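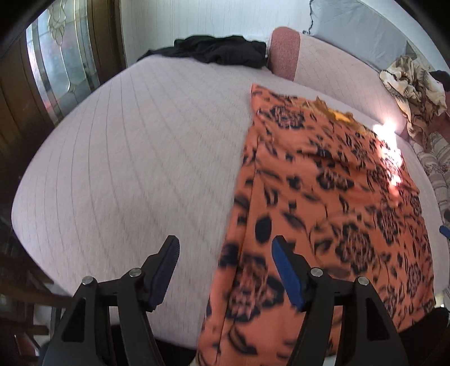

Making a bed is the chore I get asked about more than any other, so I'm giving it a thread. Can a machine do it yet? Short answer: parts of it, slowly, on a good day, with somebody standing next to it.

I'm Rui Pacheco. I fitted packing lines for years and now I write about which household and shop-floor jobs machines can do. No one pays me to like any of them.

Start with what the job is. A cover goes on the bed or the daybed, gets pulled to the edges and smoothed. Most adults do it in under a minute while thinking about breakfast. Written out as steps for a machine it is long and unpleasant.

Step one is finding a corner. On a folded sheet fresh from the cupboard that's fair enough. On a cover somebody has slept under, the corner could be anywhere, including underneath.

Patterned cloth makes this harder. Take a coral cover with big navy-outlined flowers and dark leaves all over it. To a camera, a printed stem and the shadow of a crease can look much the same. So can a leaf and a hole.

Sunlight is the other one. Where strong sun falls across the end of a pale bed, the colour washes out to white and the edge of the cloth more or less goes with it. You and I know the edge carries on. A lot of software has to be taught that.

Step two is picking it up. Two fingers with ribbed pads will pinch one layer of cotton well enough. The trouble is pinching one layer when there are two, or getting the upholstery as well. I've watched a gripper lift a cover and the mattress topper together and report success.

Step three is pulling. A light pull leaves wrinkles. A hard one drags the whole thing off the far side. People do this by feel and with two arms spread wide. A single arm has to go round the bed, or reach over it, and then do the other side, which undoes the first side.

Then there's all the stuff. Real beds have a black jumper at one end, a scarf over the backrest, a cable hanging down the wall. Should the jumper go under the cover, on top of it, or in the wash? That's a decision, and it comes before any folding or pulling.

Some numbers, from the trial I sat in on at Moreira in February. Their two-armed machine was given a plain single sheet on a plain single bed, 60 goes. It got an acceptable result on 20 of them. Acceptable meant covered to all four corners, wrinkles allowed.

They then swapped in a printed cover and left a cushion on the bed. They stopped that session early and didn't give me a figure. I don't hold it against them. At least they let me watch the first part.

Kitholm have gone another way and sell to laundries only. Flat sheets come in damp from one machine, get clipped at two corners by a person, and the feeder does the rest. The site I visited put 3,763 sheets through on the day shift. It's good kit and I'd recommend it.

Notice where the person is, though. She finds the corners. Everything after that has been automatic for years. The bit left over is the bit your bedroom is made of.

Cost, as several of you asked. Cornlow hire out a general-purpose arm on a wheeled base for £500 a month. It will wipe a table and carry a basket. Bed-making is listed as "coming later" and was listed that way when I first looked.

What would I hand over today? Floors, yes. Dishwashers, loading only, and check the glasses. Sorting socks if you have patience. Spreading a loose cover over a daybed I would still do myself.

What would change my mind is more practice material from ordinary rooms. Floral covers, low sun, yesterday's clothes, dark furniture underneath where things roll. Ploken told me most of their early training was done on white sheets in a white room, and they've since stopped doing that.

I'm seeing Ploken's new version next month and will add to this thread afterwards. If you've got a cover you think would beat it, send me the fabric and the size. I'm allowed to bring two.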